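Section 3. Getting Your Work Table Ready

Welcome back, and well done on getting the Teletti steam press unpacked! Before you switch anything on, please give a little time to the table it will live beside. A good surface makes every pressing job easier, and you'll be glad of it when you come to your first big tablecloth.

1. Clear the table and wipe it down. Let it dry completely, even if you're itching to begin.

2. Roll out plain brown paper from one end to the other and smooth it with the flat of your hand. Printed paper can leave ink on pale fabrics, so save the newspaper for something else.

3. Divide the paper into rectangles with low-tack tape. We like to sort by fiber, with cottons at one end and delicates at the other, but arrange them however suits your household.

4. Lay each piece out in its own space and check the care label. Anything that says "cool iron only" should be set aside until Section 5, where we cover the lower settings (they're a bit fussier, but you'll get the hang of them). 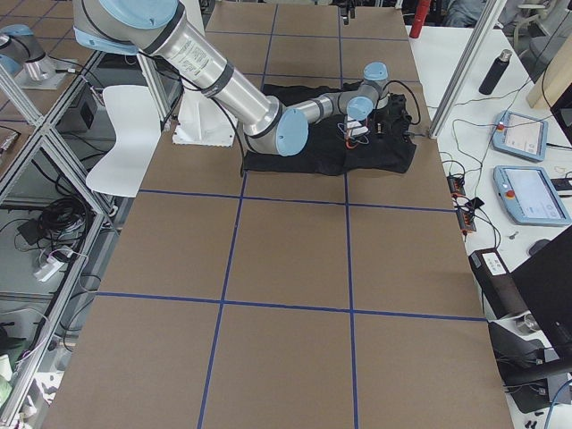

Buckley wrote to us after trying this step with dark napkins: "I'd add that you should go over black cotton with a lint brush before pressing. I skipped it and pressed the fluff right in, and it took me 2 more washes to get it out." We've since added a brush to the Endason accessory kit, and any soft clothes brush will do just as well.

5. Fill the tank to the line, and let the press warm up for 3 minutes with the lid open.

Note: If you have hard water, as we do here in Ulldale, use distilled water and rinse the tank every April and again in the fall.

Caution: Keep the paper and tape well away from the heated plate. Never press directly on top of either one, even on the lowest setting.

Caution: Unplug the press and let it cool before you move it to another table.

When the green light comes on, go ahead to Section 4, Your First Pressing.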